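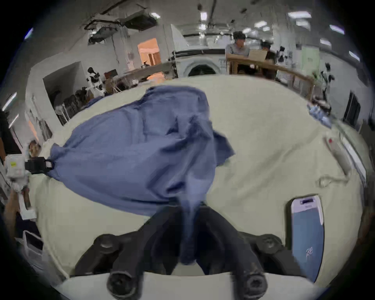

Folding hour at Kiltinthorpe, the blue cloth again.

SHIRT WORK
By Josiane Hervieu

Print this story | E-mail this story

So the first thing you should know is that I folded shirts for a living for 12 years before anybody asked me to do it slowly. At the Boyer laundry in Sturthorpe we did hotel linens, scrubs, bowling league polos, whatever came down the chute, and if you slowed down, Kiken came out of the office and stood behind you. She didn't yell. She just stood there breathing through her nose.

Then in April the folding line got its machines, and Kiken called us in one at a time. I figured I was done. She slid a paper across the desk and said Kiltinthorpe wanted people who knew cloth, same pay, and could I start Monday? Same pay! I signed it with her pen and walked off with the pen.
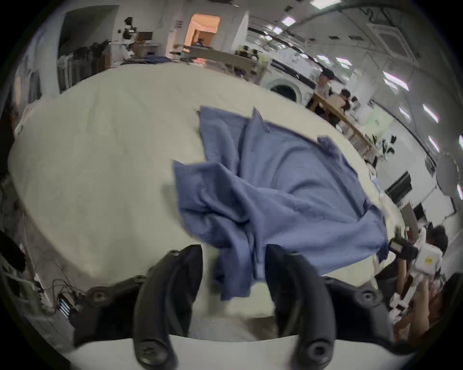 My mother thought I'd be wearing a lab coat. I wear what I always wore. The job is you take a gripper in your hand, you pinch the shirt with it, and you fold, and everything you do goes into the pile the robots learn from. Two fingers, that's all you get. Try it sometime with a pair of kitchen tongs and your good blouse and call me when you've calmed down.

The first week I was terrible. I'd grab a hem and the whole thing would twist up like a dishrag, and I said some words. The young guys were very polite about it. One of them told me the bad folds were useful too, and I went into the bathroom and cried a little, which surprised me, because I hadn't cried when I left Boyer. 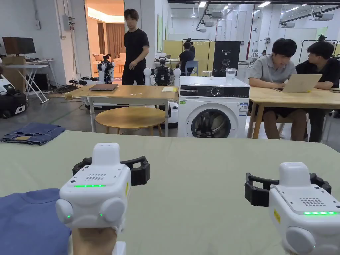
What I missed was the talking. On the line we had seven women and one radio, and you could get through a divorce in a shift (I did, mine). At Kiltinthorpe people are nice but they're all inside their laptops. I started talking to the shirt. "Come on, honey, give me your sleeve." Then one afternoon I heard the kid across from me mutter it to his. Give me your sleeve! I laughed so hard I had to put the gripper down.

Kiken came to visit in the summer. She'd lost her own job by then, there being less and less to stand behind. I gave her my spot at the table and showed her where to pinch, just under the collar seam, and she did three shirts without a word, breathing through her nose.

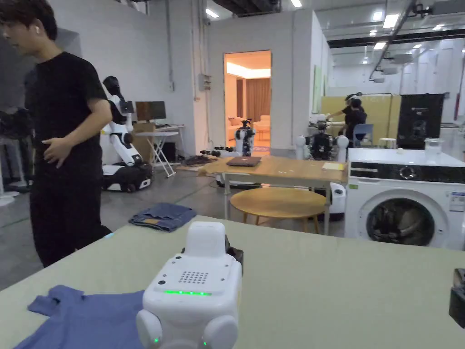
"You're dragging the left side," I told her.

"I know I am," she said.

She did it over. I stood behind her and kept my mouth shut, and I'll admit I enjoyed that more than a nice person would. Then I asked if she wanted me to put in a word. She said she'd think about it, and could she please have her pen back.

I had it right in my pocket. I told her it was at home.

Print this story | E-mail this story

Comments

marlow_k: The pen! Keep it, Josiane.

Dot in Dayton: I worked a mangle for years and the breathing through the nose is exactly right. We had one of those too. Would read more about the seven women.

pressman50: Tried it with the tongs. My wife wants to know who's ironing her blouse now.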